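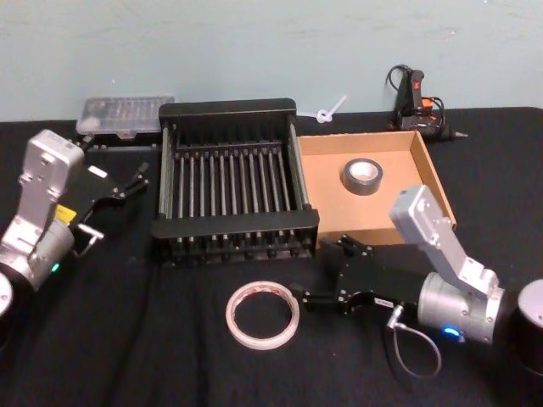 Ksawery Kaczmarczyk has looked after the two-armed cell at Corrigan for long enough that he greets it in the morning, one arm and then the other, before he has taken his coat off. I had come over from Brurkstead to ask him how a cell like that is kept going from week to week, and he was kind enough to put the kettle on first and let me ask my questions in whatever order they came. He likes to start with the cable. On the right arm there is a thin grey one that hangs in a loop under the wrist and drapes down over the black cloth, and he can talk about that loop for a good quarter of an hour. "Too short and it pulls when the wrist turns over," he told me. "Too long and sooner or later the fingers will find it. I move the wrist by hand to the worst place I can think of, and I fix the cable there."

He keeps a notebook for all this, a proper paper one, and the entry he showed me was from 11 February 2025, when the left gripper had begun closing a shade late. The counter stood at 1156 cycles since the last service, and he had been meaning to look at it at 1000, "but we had visitors from Serkutham and you know how it is, you make tea and you talk and the day's gone!" He took the fingers off, cleaned the slides, put on a very small amount of grease and tightened everything again in the same order he always does.

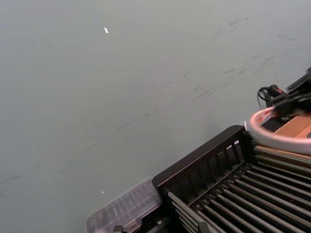
The order matters to him a great deal. Fingers first, then the bracket, then the cable clamp, and only after that does he switch the arm back on and send it slowly to its home position. He learned this at Wormont, where he spent his first years on much bigger machines (the sort with a fence round them), and where an older fitter made him say each step aloud as he did it. He still does, under his breath, and went a bit pink when I said I'd heard him.

I asked about the pads on the fingertips, having imagined they would be the first thing to wear out. "They are, bless them," he said. "I look at them every time I walk past. If the edge has gone shiny I change both, even if the other one looks perfect. A new pad against an old pad holds things crooked, and then somebody spends an afternoon blaming the software."
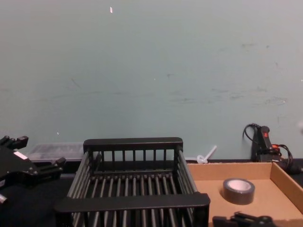 Cameras get nearly as much of his attention. He wipes the lenses with a dry cloth, never a damp one, and checks afterwards that he hasn't nudged a mount, which he admits he has done more than once. The check is simple enough: he sends each arm to a point he knows well and compares the view with one he saved in April. If the two don't agree he loosens the mount and starts again, grumbling in Polish.

We had got to the second pot of tea by then, and I wondered whether he would ever hand the job on to somebody else. He thought about it for a while. "I'd like to teach it," he said. "I'd want them to come and sit with me for a month, though, and listen to it. There's a sound the left wrist makes when it's happy, and I can't write that down." Then he went off to find his small screwdriver, which was in his coat.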